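Robots at Groststead, quick write up

May 16, 2026

Typing this on the bus so forgive me. Went to the open day at Groststead this arvo, the robotics place out past the Bavedon turnoff. Free entry, 40 people a session, had to book. I nearly missed mine. Parking was a nightmare (bring coins, the machine doesn't take cards, in this day and age).

First bit was a talk from Dilruba Matubbar, who runs the home robots group. Good talker. Fast. The project is called Deline and the idea is a robot that can tidy an ordinary lounge room. Put things back, clear surfaces, get round the furniture without taking a chunk out of it. She said most of the practice happens in simulation now, long before anything with wheels gets near a real carpet. They've built some 700 rooms on the computer. Different walls, different floors, cupboards in odd spots.

Then they split us up and I got the simulator group, which I was a bit grumpy about as I wanted to see the arm. Glad I got it though. Bello Idahosa had the rooms up on a big monitor and was flicking through them, loading one after another.
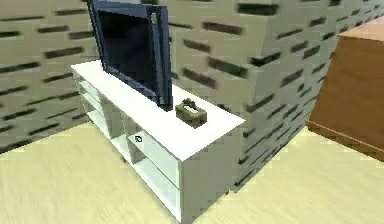 I asked why the furniture isn't all lined up neatly against the walls and he said they turn it on purpose, a bit different every time, so the robot can't just learn one layout off by heart. Same with colours. Same with the little stuff like tissue boxes, which get put down somewhere new each time a room loads. A tissue is a pig of a thing to simulate apparantly. Soft, crumples, no proper shape. For now theirs is stiff as a board.

Somebody's kid asked if the tellies work. They don't. Big laugh.

After that, 20 minutes with the real one. It's called Yusuf, no idea why, forgot to ask. Slower than I expected. It picked up a cup, thought about it for ages, put it on a shelf. Second go it stopped dead halfway and Chiamaka Aliyu had to restart it from her laptop. She was very calm about it. Third go was fine and everyone clapped like it was the footy.

Things I didn't get to: the workshop upstairs, the sausage sizzle (sold out!!), the arm.

Next open day is in July, bookings through the Groststead front desk. They only run 2 sessions so get in early. Wear a jumper, the hall is freezing. I'm going agian for the arm if Hanne will drive. My stop, gotta go.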